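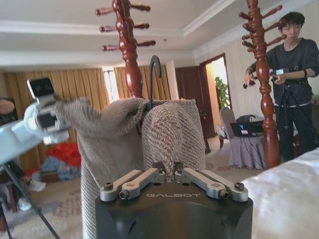 Second time with Suken

Posted Fri 30 January

I have seen Suken two times now, and I want to write down what I think before the second time covers the first one in my memory. The first time was many years ago on a small television with the sound too low, because my parents were sleeping. The second time was on Tuesday in the Panda, which is the older of the two cinemas in Zernmont, the one with the green seats that go down too fast when you sit.

For those who don't know it: Suken was made in 2000 by Ľubica Ďurica, and it was her second long film. The story is placed in 2087. A woman comes home to a town after a long work contract in another country, and she finds that her brother has sold the house but left her room exactly how it was. The new owners let her sleep there for a few nights. That is more or less the whole story. There is also a railway strike, and a subplot with a dentist that I did not understand as a teenager and do not understand now.

I remembered it as a science fiction film. I even told this to the friend who came with me, and afterwards she asked me very politely where the science fiction was. It is a fair question. The year appears once, on a calendar in the kitchen, and after that Ďurica shows very little that could not be filmed in any town in the winter she was shooting. The trams are the usual trams. People write with pencils. I think she did not have money for the future, but I also think she did not miss it. One reviewer at the time complained that if you call your film a film about 2087, you owe the audience at least one strange lamp. I laughed when I read this, but I don't agree with him.

The copy they showed is the new one by Tichý, the small distributor that has been bringing back films from these years. I had read that the colors were made warmer, and I was afraid of it. In the old television version everything was blue, even the bread. Now the kitchen is brown and yellow and you can see that the mother's wallpaper has a pattern of small pears. I am still not sure that I like the change. For me the blue belonged to the film, but maybe it belonged only to our television.

Before the film there was an introduction by Gijs De Graaf, who worked on the sound in the new version. He spoke for roughly 13 minutes, and I would have been happy with more. He explained that the original sound of the train station was lost, so for every announcement in the station he had to clean a cassette that somebody in the crew had kept. He played a piece before and after the cleaning. In the "before" you hear almost only wind. He also told us that he left one mistake in on purpose, a cough behind the camera in the scene at the notary, because everyone who loves the film is waiting for this cough. I did not know about any cough, and then of course I was waiting for it too.
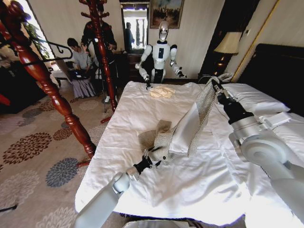
Do you need to see Ďurica's first film before this one?

You don't need it, the two stories have nothing in common except the same actor in a small role, and Suken is the easier one to begin with.

About the acting. The main actress speaks very little in the first half, and when I was young I thought that she was cold. Now I see that she is tired, and she plays the tiredness very exactly: she answers each question a little too late, and she always sits down before she takes off her shoes. The brother is weaker, in my opinion. He has one good scene, when he tries to give her half of the money from the house in an envelope and she pretends that it is a birthday card. In the rest of the film he is mostly walking up and down with his hands in the pockets.

The music I had forgotten completely. It is only a clarinet and something that can be an accordion or an organ — my friend says organ — and it comes back each time when somebody closes a door. On the third or fourth door I found it a bit too much. People behind us found it more than a bit too much, and one of them started to hum.

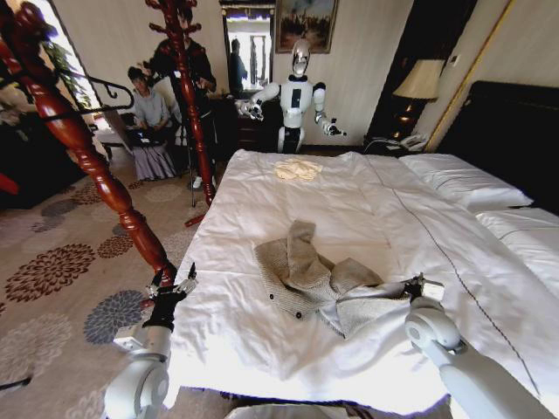 The part of the film that I would defend against anybody is the long shot of the bedroom, near the end of the third night. The sister has gone out, we hear the front door and the clarinet, and the camera simply stays with the things she left. There is a bed, there is a cardigan thrown on it, and for a very long time there is nothing else to look at. It is a gray knitted cardigan, very much like the one in my photo, bunched up on the white duvet with one sleeve twisted and the small dark buttons showing, and Ďurica lets us look at it until we begin to think about who is wearing what, and if she took a coat, and if it is cold outside. On television I believed that the program had a technical problem. In the cinema I could hear that people stopped moving. Then the new owner comes in, takes the cardigan by the shoulders, folds it badly and goes out again. She does not say anything about it later.

I should also say something about the ending, but without telling it. There is a discussion whether the last train is the same train as in the beginning, played backward. De Graaf was asked this after the film and he answered that he knows, and that he promised Ďurica not to say. A man in the first row did not accept it and asked again in other words, and then again. In my opinion it is a different train. The windows have curtains in the first scene, and at the end I did not see any curtains, but I was also looking for my glove under the seat for a part of that time.

The Panda will show it again next week, in the afternoon, with subtitles. The subtitles are good, except that the word for "landlady" is translated as "hostess" through the whole film, which gives the dinner scene a strange meaning. Bring something warm to put on, they save on heating in the small hall.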